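Stultik handheld pair: setup and care notes
By Teodor Hovland – June
2 min read
Filed under: Data cards, Hardware

The cell records two-handed tabletop tasks with a pair of wired handheld grippers. Each gripper carries a marker plate on top. The current set holds 284 episodes from one table, all with small household objects.

Before a session:

- Route each cable down its own side of the table, with enough slack for a full reach.
- Wipe the marker plates with a dry cloth. No solvent, it lifts the dots.
- Close and open both jaws 9 times to reset the width reading. 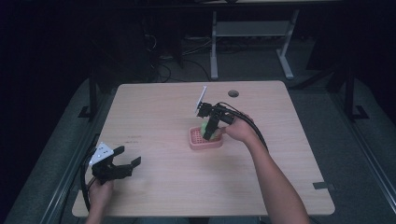
How often do the jaws need recalibrating? Once a week, normally on Sunday, and after any drop or finger replacement.

If the width reading drifts between calibrations, check the cable plug at the gripper first. A worn plug caused most of the bad episodes in the first batch. Raquel Cardoso replaced both plugs and the drift stopped. Spare plugs are in the Mekilik drawer.

A bent marker plate must be changed, then the gripper recalibrated – do not bend it back by hand. 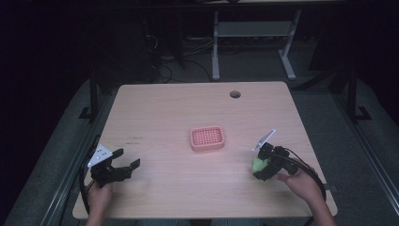

After a plate change, record 2 short test episodes and compare the tracks with the stored reference. If they disagree, tighten the plate screws and repeat. Log the change under the gripper's serial number and send the log to Américo Neves.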